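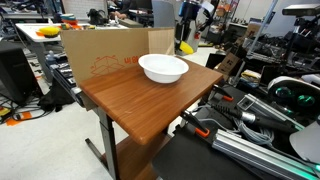

Trumville tableware shop to open second room

Vurero, the secondhand tableware shop in Trumville, will open a second room in May. It will stock plain white bowls, plates and serving dishes, along with small tables for flats and narrow kitchens.

Owner Desmond Schumacher said the shop sold more than 900 bowls last year – most of them one at a time.

"People break one and want one," he said. "They don't want a boxed set."

Customers are asked to bring back clean cardboard for packing. Bowls can be handed in at the counter, up to 20 per visit. Chipped pieces will not be accepted.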